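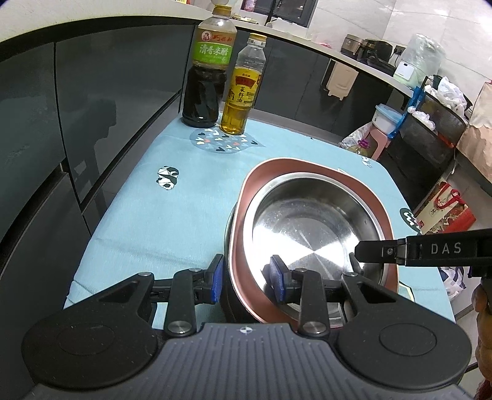 3.2 The table as a spare counter

Figure 4. Cooking pot on a cloth-covered table, with rice vinegar and rapeseed oil at the far end.

We use cookies to remember your reading preferences. Accept | Manage settings

I went into the Fultden home study thinking I'd write mostly about counters, and then the tables took over! People in our 217 kitchen records kept putting the pot down on the table first and sorting everything else out later (I do this at home too, so I can't claim to be a neutral observer). Figure 4 is my favorite of the bunch. The pot has a wide pinkish-copper rim and a brushed steel inside, and it sits right on a light blue cloth with little printed hearts and a panda.

What I like is how the 2 bottles are placed. The vinegar, with its green label, and the golden oil are together at the far end, by the round patch of hearts, and the pot is at the near right. I coded this as a "split" layout: seasonings in one spot, cookware in another, open cloth between them. My other main code, "huddle," is for tables where it's all pushed together, and I went back and forth on a lot of those.

The cloth gave me trouble. In the Zerov coding sheet a printed motif can count as a landmark if things stand on it or right behind it, so the heart patch qualifies and the panda doesn't. I'm still a bit uneasy about that rule, because a patch that big is easy to land on by accident – and I have no good way of telling a habit from a coincidence with one picture per table. Section 3.3 picks this up again with the plain cloths.

Contact the Gadent editorial desk | Copyright Gadent | Back to top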